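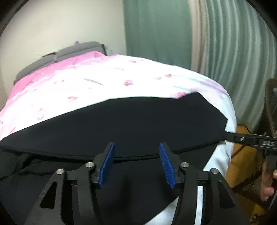
Parviz Shojaei wanted to know, when he read our April note, whether the Teltano kit would hold up in an ordinary home or only on a clean workbench. We have spent most of the time since then in people's bedrooms, and I'm so glad he asked, because it changed how we did the whole review!

Print this page | E-mail this page

Progress report on the Teltano hand-held gripper kit
Prepared for Dellis by Katherine Puma
06/06/2021

You are paying for us to find out whether the kit is worth buying for the home tasks program. The short version is that I think it is, with a couple of things to sort out first.

The kit comes as a pair of hand-held grippers, one for each hand, with the camera on the tool. A person does the job with them, and the recordings are used to teach a robot arm the same job. We chose cloth as the main test. It is floppy, it hides its own corners, and a dark piece on a patterned duvet is a very different problem from a dish towel on a bare table. Spreading, folding and turning over were all on the plan, and we have tried every one of them on real beds in real rooms.

What I like most is the fingers. The ridged pads get hold of a single layer of thin cloth far better than I expected (our old smooth ones from Verstraete used to slide right off), and you can feel through the handle when you have picked up two layers by mistake. Teun Verhoeven had never held one before and was folding pillowcases by the end of his first morning – slowly, but neatly.

We have 2,000 recordings saved so far. I have been through a good share of them and the wide view is a real plus, as you get the fingers, the cloth and a lot of the room all together. It does bend straight lines near the edges, and the software that comes with the kit corrects for that without any fuss.

Now the problems. The handle gets tiring. After around 40 minutes of steady folding people start to rest their elbows on the mattress, and then the folds get sloppy. We take a break before that point now. The pivot bolts also need checking more often than the manual suggests, and two of them worked loose in one week. A dab of thread lock fixed it, but I would like Teltano to do this before shipping. Pieter Nijs has written to them and they were friendly about it, with no firm answer yet.

Charging is fine. The carrying case is not, and we have gone back to a toolbox with a towel in it.

Next we move on to fitted sheets, which I am looking forward to more than is reasonable. After that come two weeks at the Tedwood apartment, where the beds are against the wall on one side and you can only reach across. I would also like to order a spare set of finger pads now. Delivery was slow last time and we don't want to stop halfway through.

Comments

Kristof Van Acker
Good to see the bolts mentioned. Did you try the softer pads too, or only the ridged ones?

Katherine Puma
Only the ridged ones so far. The softer set is on the list for the fitted sheets.

Teun Verhoeven
For the record, the duvet covers were harder than the pillowcases. Much harder.

Related items
April note: unpacking and first setup
Verstraete pads, closing report
Tedwood apartment: room plan and access
Request form for spare parts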